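FLULLIMVILLE, Dec 22, 2020 -- Students in the robotics course at Flullimville Technical College have finished the first round of the Posix Grocery Challenge, a course project in which a two-armed robot has to shop for vegetables from a list. The second round will be held in January in the same practice store.

The project is run by instructor Tumaini Kombo and is open to every student enrolled in the course. Twelve students took part this term, working in three teams.

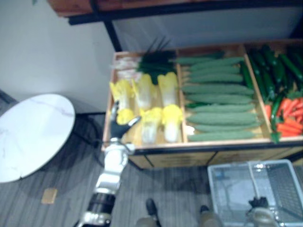
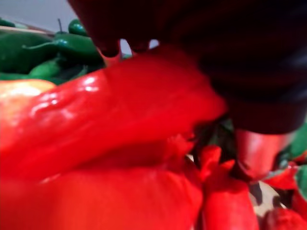 Peppers and other vegetables in the practice store during the Posix Grocery Challenge.

Why use vegetables in place of blocks or boxes?

Because vegetables of the same kind differ in size and shape, and the students have to write software that copes with the difference. A program that works on one pepper may fail on the next. Blocks were used in the course until last year, and most teams had solved them by the middle of the term.

Under the rules, each team receives a shopping list seven minutes before its run. The list names the kinds of vegetables and how many of each to pick. The robot must take the items from the display and put them in a shopping basket. A team loses points for dropping an item, for picking the wrong kind, and for any damage found when the basket is checked at the end. Students may not touch the robot or the produce once the run has started, except to press the stop button.

Each team is responsible for its own software. One part finds and names the vegetables, another plans the arm movement, and a third decides how wide to open the hand and how hard to close it. Teams may share recordings from practice but not code. All three teams use the same robot, and practice time is booked in equal blocks.

"The first thing they learn is that picking something up is many small problems," said Kombo. "You have to see it, reach it without hitting what is next to it, hold it, and let go of it in the right place. Students usually come in thinking the seeing is the hard part. By the third week they are talking about fingers."

The teams logged almost 200 practice picks before the first round. Long items stacked closely together gave the most trouble, according to the team reports, because the hand often closed on two at once. Leafy items were also difficult. Their outlines change when they are moved, and the planning software must look again before each new attempt.

Team Guillot placed first in the opening round. Its members chose to move the arm slowly near the display and make up the time on the way to the basket. Team Vandov finished second, losing most of its points to a wrong item early in the run. The third team, which had rewritten its grip software shortly before the round, stopped its run early and received a partial score. Scores from both rounds count toward the final result.

The challenge makes up a third of the course grade. The rest comes from a written report and a short oral review, in which each student explains one part of the team's system, including a part that did not work well. Kombo said a team can place last and still earn a high grade if its report is thorough.

No previous experience with robots is required for the course, but students must have passed the college's introductory programming class. Many come from the computing program. Others are studying food service technology or machine maintenance, and each team must include students from at least two programs.

Produce for the challenge is bought by the course. Items in good condition after a practice session are kept for the next one, and the remainder goes to the college's compost program.

For the January round, the display will be rearranged and the teams will not see the new layout in advance. The list will also be longer. A new rule allows a robot to skip an item and return to it later, which several students had asked for after the first round. Teams may change their software until the evening before the event.

Final results will be posted on the course page after the second round, together with the written reports from all three teams. Students who wish to join the next course should speak with their program adviser. Questions about the Posix Grocery Challenge may be directed to Tumaini Kombo through the robotics office at Flullimville Technical College.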